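Small thread on a simulation fault that took our whole evening. Maybe it saves somebody else the time. 1/

We test a pick task in Rasteo, with the Pokell controller on top. The arm must go down to the black tray on the table and grip what it finds in there. In May it was working well. After the update, 16 runs from 45 failed. 2/

The failure was always the same kind. The arm came down at normal speed, the gripper touched the tray, and then the contact force jumped very high and the controller stopped everything. On a real arm this would be a broken finger, or worse. 3/ 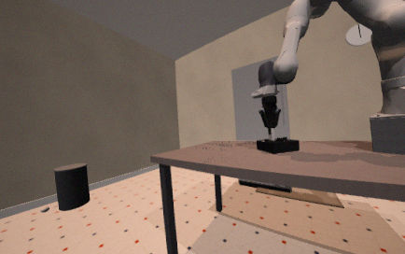 Gripper over the tray, sim view.

First I suspected the path planner. I lost two hours there -- the path was fine. Then I compared the old and new tray files. The new one had its collision shape 9 mm higher than the shape we see on the screen. 4/

So the gripper was hitting a wall that is not drawn. Please switch on the collision view before you blame the planner. I did it last. 5/

What worries me more: the force limit was still at the default of the Curkis template. The stop came late. We have lowered it now, and the team in Lund will check theirs also. 6/

New batch is running since 23:00. I will write the numbers when I have them.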